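The Whiteboard Will Not Save Your Kitchen

By Kimie Shimada

Every spring the home catalogs rediscover the whiteboard. This year's version is the family command center, a panel near the back door where groceries, dentist appointments and moods are supposed to be written down and then obeyed. Lumodach sells one. Fostodley sells one that costs more and comes with a booklet on how to talk to your household.

I have owned four. I say this so you'll understand that I came to the subject tired.

The trouble starts with the accessories. A board by itself is a dull rectangle, so the makers pad out the box with clips, magnets and plastic bits whose purpose you are expected to work out alone. Pale plastic is the favorite, usually with raised lettering in the same color as everything around it, so you can feel there is a word there and still not read it. I kept one such piece in a drawer for a year in case it was important.

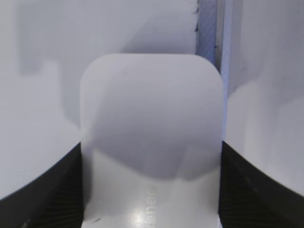 Kristóf Sárközi objected when I read him that paragraph over the phone. He said the little parts were the only reason his board in Olstead had lasted, and that people who throw them out are the same people who later complain their papers slide to the floor. He also said I had never given a board more than a month. He's wrong about that. The second one made it from May to the end of summer, mostly as a place to lean umbrellas.

Still, I went back and tried to be fair. I asked Chie Yokoyama, who runs a shop in Hosoda, what customers come back for. Eraser pads, she said, and pens. She sold 225 boards last year and 1781 pens, and she guesses most of those pens dried out with their caps off. Hardly anybody buys the cleaning spray, though everybody needs it. An eraser only pushes the old ink around, and after a few weeks the white has gone a weak gray, with streaks that look like weather.

Her advice on choosing was more useful than any booklet. Get a metal frame. Press the corner pieces before you pay and see if they shift. Check that the magnets hold more than their own weight, because the cute ones often won't keep up a single sheet of paper. Leave the board lying flat on a table for a week before you put any holes in the wall. If nobody writes on it there, it won't get written on by the door either.

I did the week on the table. It's a good test and a slightly humiliating one. A flat board invites a kind of doodling that a hanging one doesn't, and you find yourself making a letter or two just to see how the pen runs.

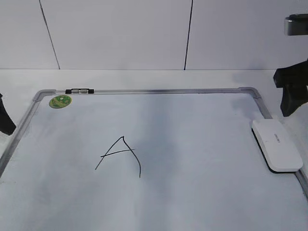

By the third day I had written "eggs" and bought them, which I'd have done anyway. By the fifth I had written "call Levente" and called him late. Levente Szalai keeps his own lists on the backs of envelopes, held to the refrigerator with whatever is handy, and has not missed a bill in 19 years. I find this hard to argue with. An envelope goes with you to the store. A board stays home and knows what you forgot.

What I'll concede is that a thin pen beats a fat one, and that the eraser should live on the board or it will live under the couch. A small board is also better than a large one. Large boards fill up with things no one has the nerve to wipe off, and I know of a kitchen where a phone number from a plumber long since retired still has the whole upper corner to itself.

The fourth board is still on my table. I've moved it twice to eat dinner.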